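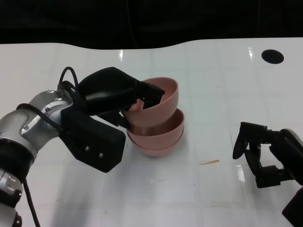
Bowls Are the Right Test, and the Wrong Price

219 shares | 4 comments

Holtari sells its unstacking package as an add-on for two-arm benches that already run the Gisia controller. The package consists of a grasp library, a calibration routine and a year of updates. The price is $4000 per bench. My position is that the library is worth buying and the bundle is not, and that the difference matters to any small lab or commissary kitchen reading the brochure this June.

Start with the choice of task. Nested bowls look trivial and are a poor fit for most grasp planners. The rim of the top bowl sits close to the rim of the one below it. Depth data in that gap is unreliable. A smooth, single-color bowl offers few features to track, and a shiny interior adds highlights that shift with the viewpoint. A planner tuned on boxes will close on two rims at once or push the stack over. Vendors who demonstrate on foam cubes avoid all of this. Holtari does not, and deserves credit for it.

The library handles the problem with a rim pinch: one finger inside the bowl, one outside, then a tilt to break the nesting before any vertical lift. The tilt is the useful part. A straight pull on a tight stack tends to bring the second bowl along.

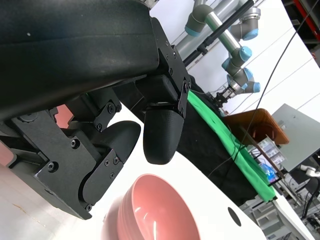

Wrist view with the fingers over a bowl; a second arm stands in the background.

Finger geometry is where the brochure gets vague. It says "compatible with common end effectors" and lists 5. Compatible here means that the kinematics load without an error. It does not mean that the pinch depth has been set for your fingertips. A long, textured fingertip and a short, smooth one need different approach angles, and the default profile has one angle. Users are expected to find the correct value themselves with the calibration routine, whose manual covers the subject in a single paragraph.

The Wijesinghe toolkit, which is free, has the opposite fault. Its documentation on fingertip offsets is thorough and its grasp library is thin. Anyone with a week to spare can combine its offset tables with Holtari's grasps. I would rather see Holtari do that work and charge for it.

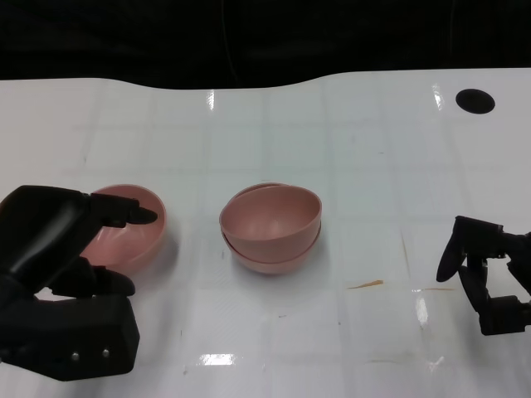

There is also the question of what happens after the lift. A bowl held by the rim hangs at an angle, and the angle depends on where the fingers landed. Setting it down flat requires either a regrasp or a wrist correction. Holtari provides the correction for parallel grippers only. Buyers with multi-fingered hands are told that support is planned. "Planned" should not appear on an invoice, and in this case it does, under the heading of included updates.

My objection to the bundle is therefore narrow. Sold alone at a reduced price, the grasp library would be an easy purchase. The calibration routine should be free until it is properly documented. The updates should be priced when they exist.

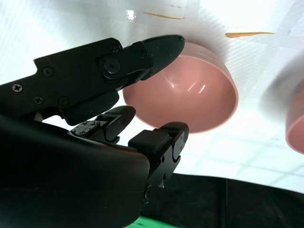
Fingertip in front of the rim, with a second bowl at right.

Hirnora, the reseller most buyers will deal with, offers a trial period on request. Ask for it in writing. Use your own bowls, your own fingertips and your own lighting, and log every double pick separately from every miss. The brochure reports the two as one failure rate. A missed grasp costs a retry, while a double pick can put an extra bowl on the floor, and a buyer needs both numbers before signing.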